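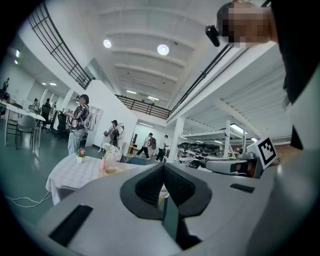
Muvix hand-held gripper: frequently asked questions

Last updated April 2023

What do I receive in the kit?
Two grippers (left and right), the backpack unit, the cables and a printed card with the first steps. The charger is ordered separately - please tell us which plug you need.

How much does it cost?
One kit is 1,785 pounds without VAT. Delivery inside the UK is included.

Can I rent it first?
Yes. The shortest rental is 14 days. If you buy the same kit afterwards, we take the rental price off your invoice.

Do I need a robot to use it?
No. You hold the grippers in your own hands and do the task, and the recording is used later for training. If you already have an arm, please write to us the model and we will check if the finger pads can be mounted on it.

May I remove the square marker from its bracket?
Please don't. The software looks for it in every recording. If the marker is scratched or has become dirty, Halima Okoro can post you a new one free of charge.

Can several people record in the same room?
Yes, each person needs a complete kit. Give every kit its own name in the Ladow app before you start, otherwise the files are difficult to separate.

How do I clean the finger pads?
With a soft cloth and a little water. Alcohol makes the surface hard.

Is the older Kusuma backpack still supported?
It works with the new grippers, but we stopped selling it in February.

Where can I try the kit?
In our hall in Clusden, by appointment. Write to Beca James and mention how many persons will come. Visits take two hours.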